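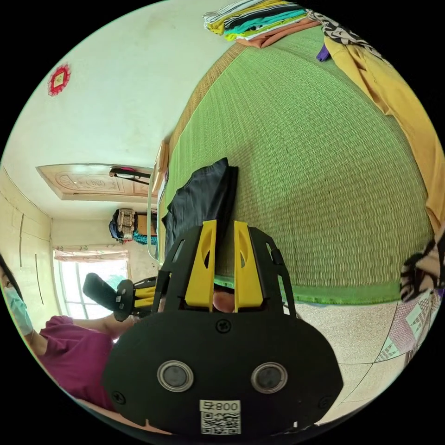
Visit to the Cernbridge Exchange Hall

The Prollside Institute for Historic Buildings organized its autumn study visit on Sunday, October 30, 2022. The party of 20 members was received at the east door of the Cernbridge Exchange Hall by Yasuo Okabe, head of public programs at the Hall. Members from outside the city traveled by the morning train and walked from the station along Bech Street.

History of the building

The Exchange was built for grain dealers and stood unused for many years after trading moved to the harbor. It now houses 49 retail units on the ground floor, a concert room above them, and offices on the two upper levels. Mr. Okabe explained that the outer walls and the main staircase are protected, while tenants may alter the inside of their own units with written consent from the city.

The tour

The group began in the central court, where the original stone paving has been kept on the north side only. The south side was relaid after a drain collapsed, and the difference in color remains plain to see. Members then went up to the concert room, which seats 330. Several asked about the sound quality, and a short discussion followed on the wall hangings added during the last repair.

The roof walk was closed on the day owing to strong wind. Members were shown the lower attic in its place, including the hoist once used to lift sample sacks.

Lunch was taken at the Mollimano, the restaurant in the former weighing office. Skarphéðinn Kjærgaard thanked the Hall on behalf of the Institute and presented a copy of the 4-volume survey of market buildings - the set will be kept in the Hall's reading room.

Next visit

The Institute will return to Cernbridge in February to view the roof walk and the clock room. Places are limited, and members should apply in writing to the Prollside office.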